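Leaving Things Out on Purpose: speaker notes
By Anum Awan, November
Filed under: Talks & Write-ups
Last updated: November

(Wait for the door to stop banging. It will bang twice more.)

Hello. I'm Anum, I write instructions for a living, and my mother still tells people I'm in computers.

Start with the Unora kettle descaler leaflet. Read out the first paragraph in full, slowly. It welcomes the reader. It congratulates the reader. By the end of it the reader has been thanked for choosing Unora and still doesn't know whether to unplug the kettle. Pause for the laugh. If there's no laugh, carry on as though there was never meant to be one.

Then the numbers. When I took over the leaflet it was 1084 words long. The one that went to print is 173. I didn't write those 173 words so much as find them, mostly on the back page, under a heading called Further Notes.

Who wanted the other words? Go through them kindly, some of them may be in the room.

Legal wanted "may", "should" and "where applicable". Marketing wanted "simply". I have nothing against simple things, but if you tell a man to simply remove the filter and the filter won't come out, you've told him something about himself.

Ho-yin Ko, my first editor, used to read drafts standing up with the thing in his hands. When he had to put it down to turn the page, he drew a line across the paper at that point. I got a draft back with 3 lines in it and thought I'd done well. He'd stopped at the third.

Next bit: verbs first. "Press the lid until it clicks." Compare "The lid, once correctly positioned, should be pressed." Ask the room which one they'd like at six in the morning.

Warnings go before the step. Everyone agrees with this and then puts them after. Tell the Nishad bread bin story only if we're running early. It has a hinge in it and a thumb.

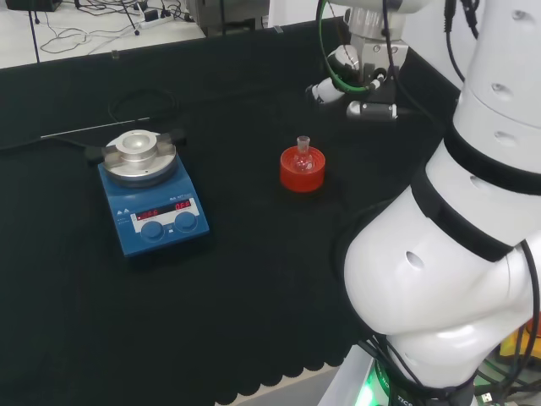 Labels are instructions too, and they're the ones people read. My rule is that a thing should tell you what state it's in before it tells you anything else. I'm fond of lab kit for this. The stirrer has two red displays and both of them say OFF, which I'd call the best copy in tonight's talk, mine included. You'd be amazed how many household products would have gone for "Standby Mode Enabled" and a small leaf.

Sarita Sisodia will disagree with me about symbols. Let her, she's usually right, and it gives me a chance to drink some water. My own view is that a triangle means whatever the reader was already worried about.

Finish on the homework: take any leaflet from the kitchen drawer, cross out everything before the first verb you could obey, and bring what's left to the next meeting.

Questions. If Kamlesh asks about semicolons, we're out of time.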